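Skerngate Tenants' Association
Minutes, April 13, 2023

Present: Sevim Baysal (chair), Encarnación Marín, Thabiso Mofokeng, Montserrat Manzano (minutes). Apologies: Encarnación Lozano.

1. Rent notice, Collow building
Wimero has told 32 flats that rent goes to $1,287 a month from August. The notice says this is "in line with the neighbourhood". Thabiso asked which neighbourhood. The last comparable flat he could find on Soler Street was let at $1,019. Sevim doubted the figure came from anywhere in particular. Agreed to ask Wimero in writing for the listings it relied on.

2. Lift
Wimero says the new part is on order. Encarnación M. pointed out that we minuted the same words last August. She would like to see an order number before we thank anyone.

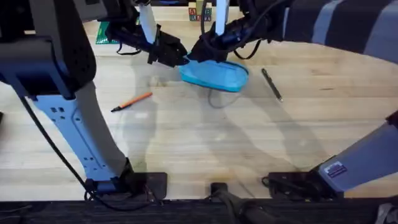
Thabiso will ask for the order number and the name of the contractor. Sevim does not expect either.

3. Lobby "refresh"
Plan received, one page, mostly colour swatches. No cost given and no word on whether it ends up in the rent. Montserrat asked that we neither support nor oppose it until there is a price. Carried, 3 for, Encarnación M. abstaining (she thinks we should oppose it now).

4. Other business
Bike room key still missing. Laundry hours unchanged.

Next meeting to be set once Wimero replies, or doesn't.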